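November, after lunch. Sim bench, cup task, student project for the Ustham club.

Picked up where the last entry stopped. The scene loads clean now with the new table texture. Two cups, one blue and one mauve, arm on the left, gripper pointing down. The task is still "put the blue one in the mauve one" and I'm leaving the wording alone until the demos are done.

Changed today:

- table friction back to the default, the old value was a leftover from the block task
- cup spawn area made a little smaller so the mauve cup can't end up under the base
- renamed the project folder to `skurnia` everywhere, including the two scripts that still had the old name

Saved both views from the same session, the wrist view and the side view.

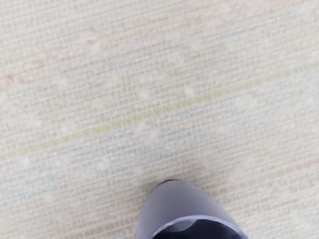
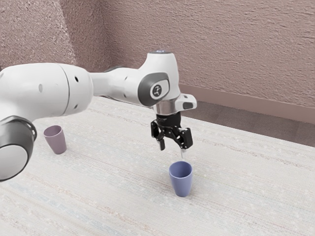 *Skurnia bench notebook, no. 7, p. 80*

Neither cup shows in the wrist view, only cloth and the gripper tip. In the side view both cups are upright and the open gripper is over the blue one. Need to go through the log and see how many steps have a wrist view with no cup in it. If it's a lot, the policy will be leaning on the side camera for most of the approach and we should know that before training.

The demo set stands at 3,863 steps after I threw out the ones with a dropped cup. Levov's team has a bigger set but they use one fixed start pose, so I don't think the two compare.

Tried the grasp by hand with the keyboard. Coming down straight works. Coming in at an angle tips the cup – same as last month. Slowing the last part of the descent helped, but the episodes get long and the students lose patience with them.

To do before the next club meeting:

- [ ] check the wrist camera mount angle against the config
- [ ] rerun the replay script with both cameras on
- [ ] make the table texture random per episode (the stripes might be too easy to learn)
- [ ] ask Espiritu if we can have the second workstation overnight

Replay was still going when I left the bench. Logs are in the usual place.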